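Response Times and Shift Handover in a Small Town Police Department
Student project report, Public Safety Administration
I-hsuan Hsueh
2023-06-29

1. Background

The town of Velomwood has its own police department, separate from the county sheriff. It is a small department with one chief, two sergeants and a group of patrol officers who work in three shifts. For many years the day shift ended at the same minute when the evening shift began. Officers told me that this made a gap, as the cars of the old shift were already driving back to the station and the new shift was still in the briefing room.

My project asks a simple question: do people who call the police near the shift change wait longer than people who call at other hours? I chose this question after I joined a ride-along in March, where we received a call about a broken shop window when we were already parking the car.

2. Data

The department gave me a list of calls without names and without house numbers. After I removed the calls that were made by officers themselves and the calls that were canceled, 2097 calls were left. For each call I had the time when the dispatcher answered, the time when a car was sent, and the time when the first officer reported arrival. I also had the patrol district. There are two districts in this study, the town center and Nedach, the newer housing area on the other side of the river.

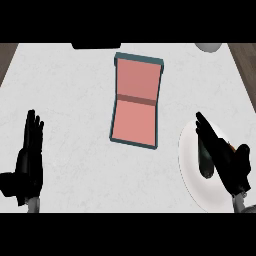 Figure 1. Open box with a dark teal rim on a white marble-textured tabletop (computer rendering).

I marked a call as "handover call" if it came in the 13 minutes before or after a shift change. This limit was suggested by the evening sergeant, who said the briefing is normally finished by then. In total 114 calls were handover calls. This is not a big number, and the reader should keep it in mind in the later sections.

Some records were not complete. When the arrival time was missing, I looked into the written dispatch log to find it. If the log did not help, I left the call out before making the final list. I did not try to guess any time.

3. Method

I compared the median waiting time of the handover calls with the median of all other calls. I used the median and not the mean, as a few very long waits (for example, a parking complaint that was kept until the next morning) would change the mean too much. I did the comparison one time for all calls and one time for urgent calls only.

I also talked with seven officers and one dispatcher. The talks were short and I wrote notes by hand. The officers could read my notes after and correct them, and two of them did it.

4. Results
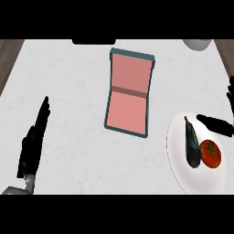 For urgent calls I found almost no difference. The dispatcher explained this to me very clearly: an urgent call goes to any car that is on the road, and an officer at the end of the shift will turn back and take it. The officers said the same. They do not like it, but it is normal for them.

For calls that were not urgent, the picture was different. The median wait of the handover calls was 7 minutes longer. The bigger part of this time was between the dispatcher's answer and the sending of the car, so the driving itself was not slow. In Nedach the difference was larger than in the center – the only bridge is narrow, and the cars of the old shift go back over it early.

5. Discussion

The result fits with what the officers described, but I want to be careful. The handover calls are few, and many of them are in the late afternoon when the streets are full anyway. I could not separate the effect of traffic from the effect of the shift change. A longer study could compare the afternoon change with the one at night.

The officers had different opinions about a solution. Most of them liked the idea that one car from each shift starts half an hour earlier. One sergeant was against this, because the department has not enough cars for it and the engine would never get a rest. The dispatcher proposed that the briefing for Nedach is given by radio, and this would cost nothing.

6. Recommendations

I recommend that the department try one early car for the Nedach district for a period of three months, and that the dispatch center mark the handover calls in its own log. Then the same comparison can be made again with better data.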